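Does a room sound less echoey once the furniture is in?
Asked by tallyhobbit, 5th December

We got the keys to a rental on the Gostholm side of town and I love it except for one thing, the back room echoes like crazy. I do voice practice for my choir in there and every note bounces right back at me. We haven't moved the big stuff in yet (long story, the movers messed up the booking) so I'm wondering if I should just wait or go ahead and buy those foam squares. My budget is $200, and I'd rather spend it on a rug if a rug will do the job! Can't drill into the walls, the lease is strict about that.

2 answers

Wendy Dawber
8 people found this helpful

Wait for the furniture! I had this in my last place and nearly spent a fortune on foam. Then the couch came, and the bookcase, and a big ugly wool rug from my aunt, and the ring was mostly gone. Foam squares only soak up the high sounds anyway, so you can end up with a room that's dull and boomy, and for singing that's worse.

Try the clap test before and after. Stand in the middle, clap once, hard, and listen for a zingy flutter. Then do it again by each wall. Mine was terrible between the window and the closet doors, so I hung heavy curtains there on a tension rod (no drilling) and that fixed the last of it. 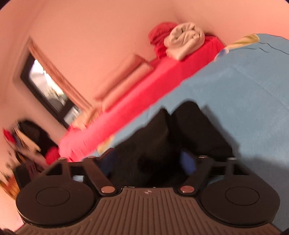

Reply 2
catterall_fan

rug yes, but get a thick felt pad under it, the pad does half the work. I paid 87 bucks for mine at Rallus and it's still going strong. Thin rug on a bare floor did nothing for me.

Also if you have a closet in there leave the door open with your winter coats in it. Sounds dumb, works great. I used to practice trombone facing mine and the neighbors quit complaining, or maybe they moved, not sure.

Comment from tallyhobbit: thanks both! Going with the rug and pad first and I'll do the clap thing tonight. Do the curtains have to be lined?

Comment from Wendy Dawber: mine aren't, just heavy. Get them wider than the window so they bunch up.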